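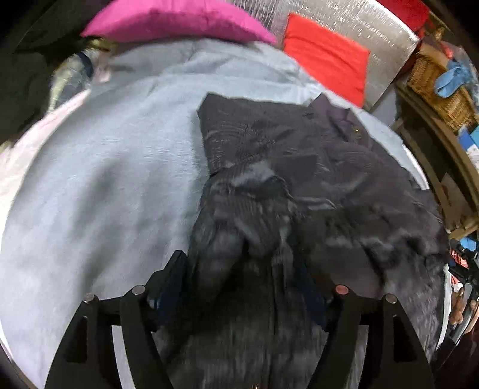
Two fingers, one dark garment, one bunch of cloth: the club's gripper on laundry duty.

Harnow robotics club spends its winter break on laundry

30 December 2024

I went to see the Harnow student robotics club over the break expecting wheels and maybe a ball launcher. I got laundry instead, and I stayed way longer than I meant to.

The club has 14 members this year, and since July they've been working on one thing, which is teaching a machine to pick up clothes and deal with them. They call the project Stasiv. The first half is a gripper you hold in your hand, with a camera on it, and students use it to do a chore the slow way while everything gets recorded. The second half is an arm back at the workshop that is supposed to learn from all that recording. The arm gets the attention from visitors, but the handheld part is where the hours go (and the sore wrists, I'm told).

I got to try it! You squeeze, the two fingers close, and you feel very capable right up until the cloth slides out. A dark garment on a pale sheet sounds easy enough. Then you try to find a hem in all those folds with a pair of pads instead of fingertips, and you start to see why they've been at this for months. My first try got me a sleeve and part of the bedding. My second got me nothing.

The students do their recording in real rooms with real stuff lying about, pillows and baskets and shopping bags and all. They used to clear everything away first, and the arm did fine in a tidy room and fell apart anywhere else, so the tidying stopped in the fall. One of the younger members told me this was her favorite rule in the whole club.

So far they have 219 recordings they're happy with. Plenty more got tossed, mostly for blur or for moving too fast. The advice taped up in the workshop is to go at half the speed you think you need, and I still got told to slow down.

Stasiv is headed for the Dralline meet, where student teams get 2 minutes per garment and 4 garments per round. A fold doesn't have to be pretty, it just has to stay inside a marked square. Last time Harnow entered, they got one shirt into the square and ran out the clock on the next one — still the loudest cheer of the day, according to the people doing the cheering. The team from Porent won that round and is coming back, and I heard a fair amount about Porent while I was there, most of it friendly.

Between now and then the list is short. They want softer pads on the fingers, more recordings with dark fabric (the shadows in the folds give the software fits), and some time with towels, which they've been avoiding.

The workshop stays open through the break in the afternoons, and the club is taking clean clothes in any size if you have a bag you were going to donate anyway. Socks are not needed. They have so many socks.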